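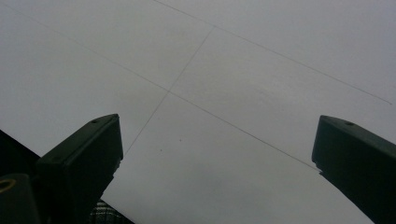

4.2 The marking table

The layout room at Gajewski is where paper patterns are drawn and checked before anyone is allowed near the expensive material. Of the 136 people employed at the Stusley site, eight worked in this room when our observations began, and most of the other 128 had never been inside it. They knew it chiefly as the place where delays came from.

Management bought the Cidau cell to deal with the delays. The supplier, Voltov, had described the job as "pick, place, align," and on a slide it does have three parts. A sheet comes off the stack, goes down on the table, and is squared to the reference edge so the drawn lines can be checked against the order. The layout staff had been doing this for years without knowing it had three parts, and several of them were interested to hear it.

Figure 2 shows the gripper open over a drawn sheet. Two long lines run more or less side by side, with a shorter line across them. To the software these are straight segments with junctions. To the layout staff a sheet of this kind is a set of decisions, some of them bad, and much of the day goes into working out which. A line that fades toward one end may have been drawn by someone resting their hand, or by someone who was having doubts. Small dots are worse. A dot can mark a drill point or the end of a measurement, or it can be the spot where a person put the pencil down to answer the phone. The room had an informal convention for telling these apart, which consisted of asking.

The cell could not ask. During the trial it handled 474 sheets, and the operators soon learned to go through the stack beforehand and darken any line they thought it might miss. This preparation appeared in no work plan. In the productivity figures it was invisible, and the time it took was credited to the machine as speed. When we raised the point with the production manager, he agreed that it was a fair observation and asked that we not put it in the summary. It is therefore in this section.

Nor did the work get lighter in the way that had been promised. Lifting and squaring sheets had been dull, but it was done standing up, moving around, and talking. Tending the cell meant sitting beside it and being ready. Keyvan Jafarzadeh, the longest-serving member of the room, compared it to teaching a teenager to drive, except that the teenager eventually moves out. He also noted that he was now called a "process supervisor," and that the title had arrived without a raise.

Two of the eight moved to the cutting floor in October, both at their own request. Those who stayed reported fewer sore shoulders and more headaches. They also reported something harder to code: they had started drawing differently. Lines were heavier, stray marks were erased, and notes in the margin, once the main way the room argued with itself, had nearly stopped. The sheets were cleaner and everyone upstairs was pleased. Jafarzadeh kept a folder of the old ones under his desk, and new hires were sent to it when a pattern made no sense.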